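The shop in Rindham closes at six, but on Thursdays Marit Moen stays later and teaches people how to pack a food parcel. She came from Norway 15 years ago and she still writes every label by hand.

"Most people begin with the light things, because they are nearest," she says. "Then the tin goes on top and the biscuits are finished."

Her rule is simple. Before anything goes in the box, everything must lie on the table, where you can look at it and change your mind.

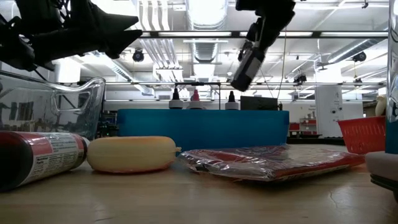
Elin Llewellyn

A can with a red and white label can rest on its side, next to something round and yellow like a small cheese. A flat packet in shiny wrapping needs more care. Marit likes to slide such things in upright, along the wall of the box. Glass she leaves until the end, and she wraps it in two sheets of newspaper.

My own first parcel went to my aunt in Pant in July. It took me 24 minutes and the lid did not close. Marit opened it again, turned the tin, and gave me back the tape.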